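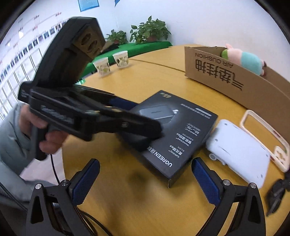
A boxed UGREEN charger on a round tabletop, with pale phone accessories beside it.

The drawer under the hall table at Lusdale had not been emptied in years. Most homes have one like it. Chargers go in, cases go in after the phone they fitted has been traded, and the cables settle to the bottom. For this feature we sorted one such collection in July, on a small round table, and timed each stage.

Retail boxes come first. A charger box is rigid, stacks well and carries the details printed on it, so it has some value as storage. Charger boxes from the last few years often name the semiconductor as well. Gallium nitride, printed 氮化镓 on Chinese packaging, allows a smaller body for the same output than older silicon designs. If the charger is still in use, keep the box until the warranty ends. After that, copy down the model number and recycle the card.

Cases and bumpers are harder to judge. A bumper covers only the edge of the phone and leaves the back open. It weighs little and ties the owner to one set of dimensions. A clear-backed case has the same limit, plus a camera opening that rarely lines up with the next model. Hold each one against a phone in the house. If the corners do not seat, it goes.

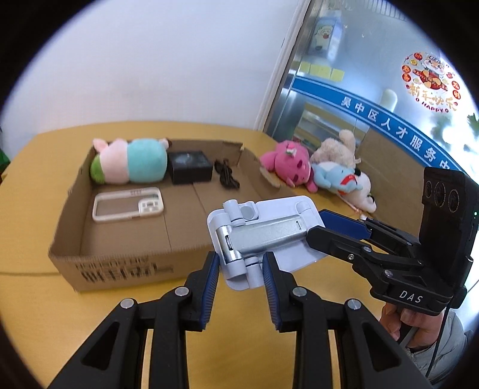

Words: Yeison Muñoz
Home Storage

A shallow cardboard box works better than a deep bin for the second stage. With low walls, every item can lie in a single layer, and a single layer can be checked from above. Deep bins save floor area but hide the bottom half of their contents, and the bottom half is where duplicates collect.

Cables should be folded in even lengths and tied once around the middle. Tight coils put strain on the jacket near the plug. Velcro or a paper-covered wire tie will hold; rubber bands perish and leave residue. Label the tie, not the cable.

Folding stands take up the least room closed. The hinge is the part that wears, so open and close each stand before storing it. A metal arm that sags under a phone will not improve in a box. Pads should be wiped with a damp cloth and left to dry flat.

Soft toys tend to turn up in the same drawers. A small plush can share a box with electronics for a short time and makes a fair buffer along one wall. For long storage, give it a separate bag. Lint gets into charging ports.

The Marum shelf unit we used afterward has 16 compartments, each sized for one shallow box. The Jinier version is narrower and takes up to 76 boxed items when fully loaded. Our own sort filled three compartments. The cases that fitted no phone in the house went to the Sánchez repair counter, which accepts them during opening hours.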